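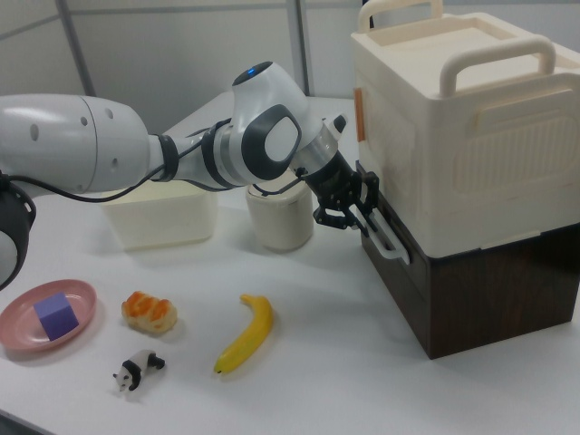 Gorkwood Teleoperation Group, Demonstrations List

Hi everyone,

Sorry for the slow answer, I wanted to sit down with the drawer task again before I wrote anything. Quoting the part I'm replying to:

> We're at 98 demonstrations on the drawer and I'm still getting jerky
> pulls when I drive the arm remotely. The gripper closes on the handle
> fine, then I overshoot and the whole box wants to come with me. Should
> I switch to guiding the arm by hand for this one? And do you clear the
> toys off the table first, or leave them?
>
> Emen bench

First of all, 98 is a lovely number to have already, so please don't throw any of them out yet! We had the same trouble when we began, and what helped us most was slowing the follow speed way down once the fingers have closed on the white handle. Get there as fast as you like, close, wait a beat, and then pull as if somebody were asleep in the next room. I also rest my elbow on the desk, which sounds silly but made a big difference to my hands by Wednesday afternoon.

As for guiding by hand, I've done it both ways and I'm fond of it for teaching new people (you really feel where the wrist wants to go). For the drawer, though, I'd stay with remote control, so that your new recordings match the ones you have. The Gashi folks mixed the two and spent most of March sorting them back out.

Leave the toys where they are, please. Our table has the banana, the bread roll, the panda and the plate with the purple cube on it, and we shuffle them a little between runs. The cream bins behind can stay too, as long as you can still bring the arm over them without bumping.

We're hoping to reach 600 between the benches. Ralico has promised 276 of those, bless them, so there's really no rush on your end. If the box still slides, write back and tell me which way it goes.

Warmly,
Gorkwood bench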